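I've had a few messages asking how the move to a smaller flat went, so I'm putting it all in one thread. It's mostly about heat and sleeping, as that was the hard part.

The flat is on the top floor and faces west. We took it in March, when it was cool and bright, and I didn't give summer a thought. By the middle of June the bedroom was too hot to sleep in.

First thing I tried was opening every window in the evening. It made the room worse. The air outside was still warmer than the air inside until well after dark. Now I keep them shut until I can feel the difference on my arm, then open both ends of the flat.

Second thing was the curtains. I had thick dark ones from the old place. They kept the light out but got hot themselves and warmed the room. I've swapped them for a pale blind from Keken, fitted close to the glass. Easy enough to put up, though the brackets that came with it were too short and I had to buy others.

I left a thermometer by the pillow for a week. It read 24 at bedtime on the best night. I didn't write down the worst one.

Bedroom, for those who asked. 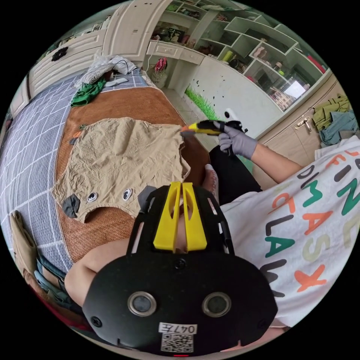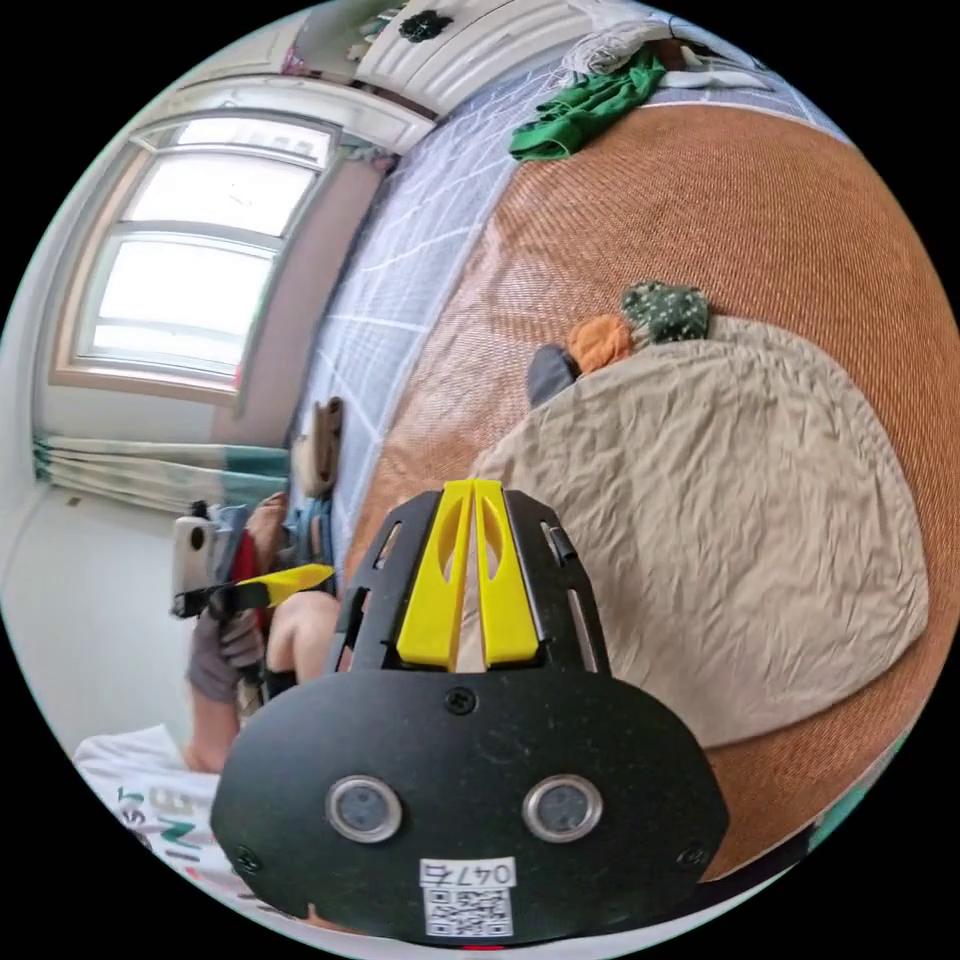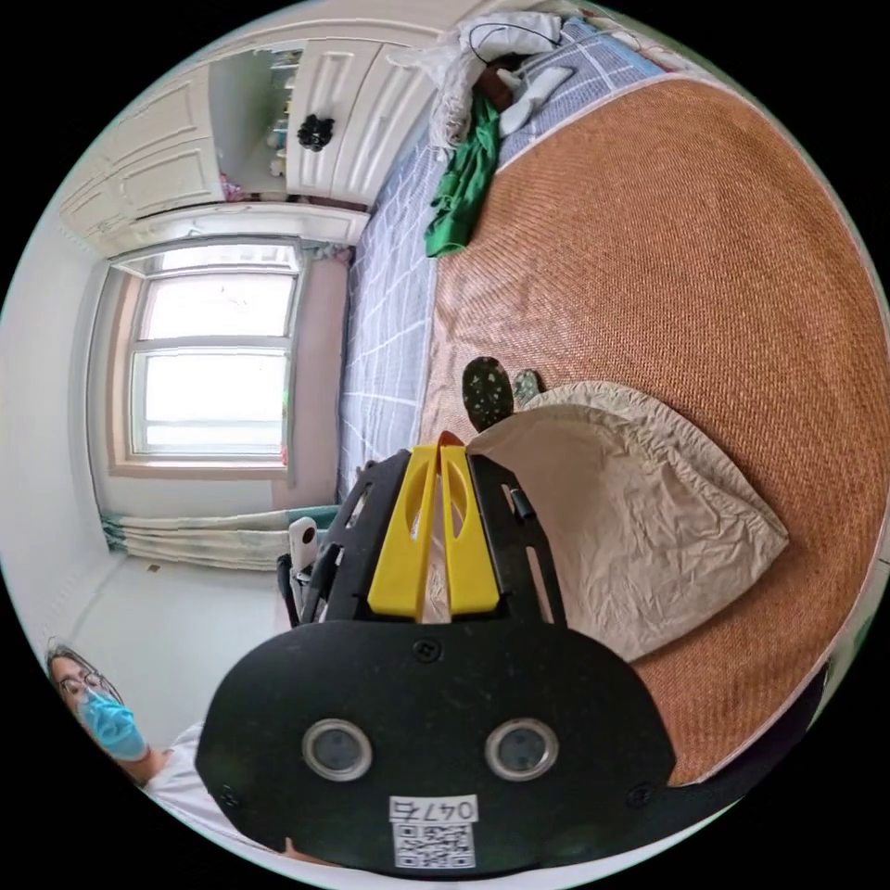
Bedding made more difference than anything I did to the windows. The old duvet was a Totesach winter one and I'd been using it all year out of habit, with a foot sticking out. I've put it away and sleep under a cotton sheet, with a thin blanket folded at the bottom for early morning. A woven mat like the orange-brown one on the bed in the last picture is also worth trying if your mattress holds the heat. It has some texture to it, so you may want a sheet on top. Shake it out over the bath before you put it back.

Washing: cotton sheets dry overnight on a rack in this weather. I have 2 sets and that's enough. I used to own far more and they just took up the cupboard.

The fan is a plain Delico one, second-hand. I tried the bowl of ice in front of it that everyone recommends. It melted, and the room felt damp. Pointing the fan out of the window late at night works better, with another window open somewhere else in the flat.

Someone asked about portable air conditioning. The Ayele unit I looked at was 517 pounds and needs a hose through the window, and our windows open the wrong way for it. I may look again next year. For now I'd rather put the money towards the boiler.

Other small things. Cook early or eat cold. Turn things off at the wall if they feel warm. Have a lukewarm shower before bed, as a cold one leaves me wide awake.

I've also moved the chest of drawers away from the bedroom window so the lower part can open fully. Should have done that on the first day.

Will add to this if the loft insulation gets sorted. The landlord has said yes but hasn't given a date.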